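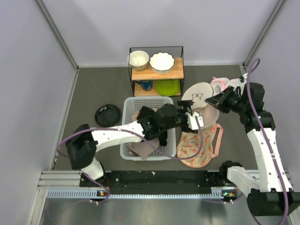
I have come around to the view that the laundry basket is the most dishonest object in the home. It claims to be for laundry. It will take anything. Put one down on a floor for an hour and it becomes the center of a small civilization, with settlers arriving from every room. In this one there's a single piece of beige fabric, half in and half hanging over the front, which is how fabric behaves when it knows it won't be dealt with until tomorrow. Beside it lies a pink bag printed with what look like fruit, then a round cutting board with a pair of eyeglasses drawn on it, and off to the left a black plate has wandered down to floor level too. Meanwhile a two-tier shelf stands at the back holding two bowls, a mug and a lime green plate, with plenty of manners and not much else.

I side with the basket. I know this is not the approved position.

The approved position, as handed down by every home article I read between September and now, is that each thing should have a place. I tried this when I moved to the apartment on Buchanan. I gave the mugs a place. I gave the dish towels a place. I bought a label maker, a Nandix, and gave that a place as well, and I haven't laid eyes on it since. The whole project took 10 evenings and produced 43 labels, one of which said LABELS.

What the one-place people leave out is the trip. A cutting board may well belong in the kitchen, but at any given moment it is somewhere between the kitchen and wherever you set it down to answer the door. Most of what I own is in transit. A shelf has no opinion about this. A shelf is for things that have finished their journey, and it makes everything else look like a failure.

The basket is for the middle part. Its handles admit that you may have to pick the whole mess up and carry it down the hall when company comes. Mine is from Ora, has a crack in one corner, and has spent maybe 4 days of its life holding clothes. It has held mail, a colander, onions, and for one long winter the good tablecloth, which I had reported to my family as lost.

I'll grant the shelf one thing. A bowl on a shelf gets used, because you can see it, and a bowl at the bottom of a basket is archaeology. I have eaten cereal out of a measuring cup for this reason. I have also paid $95 for a set of stacking bins called the Plasulau, on the theory that a basket with a lid would be a basket with ambition. With the lids on, I forgot what was in them. With the lids off, they were baskets, and I already had one of those.

So I've settled on a truce. The bowls stay up on the shelf where guests can admire them. Everything else may use the basket for as long as it likes, provided it can get out again under its own power, and the tablecloth is on probation.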